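Jullow Shared Workshop: arm build, minutes
2024-09-02. Chair and reluctant note-taker: Keir Haldane

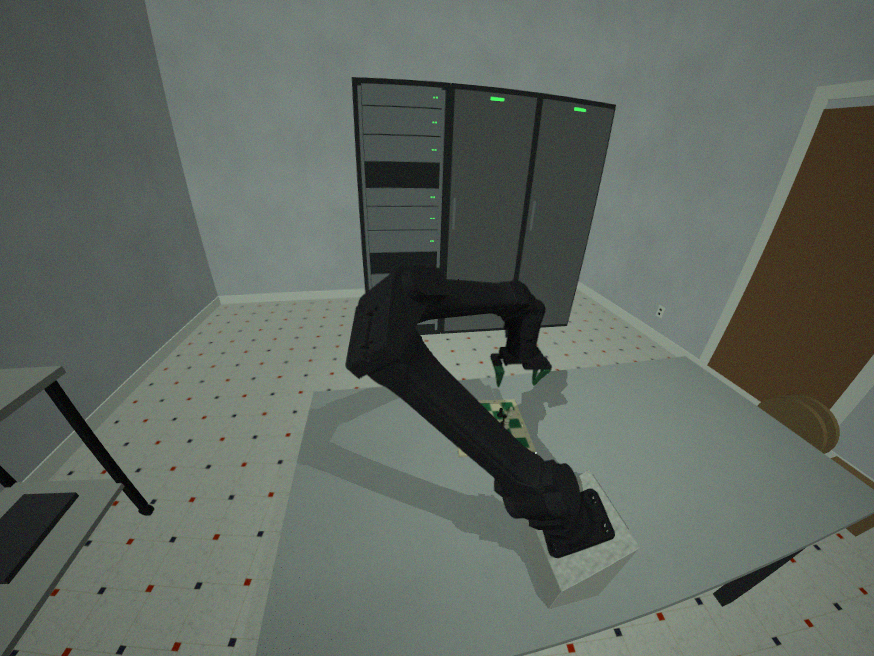 Why checkers and not chess? A checkers piece looks the same from every side, so the grip needs working out only once. Chess would mean a separate argument for each piece, and we have enough of those.

Matters arising. The name is still undecided. Plaltari and Sumeo tied again. Lindsay remains the name of the control software and cannot be used twice, however much people like it.

Gripper. Two fingers agreed. The proposal for a third was heard politely.

Speed. To stay at 35 per cent while anyone is leaning over the board. Keir to stop leaning over the board.

Money. More than 3 requests for a nicer gripper. Refused.

Actions. Keir to write the parking routine and label the spare fixings. Capture rules held over to January.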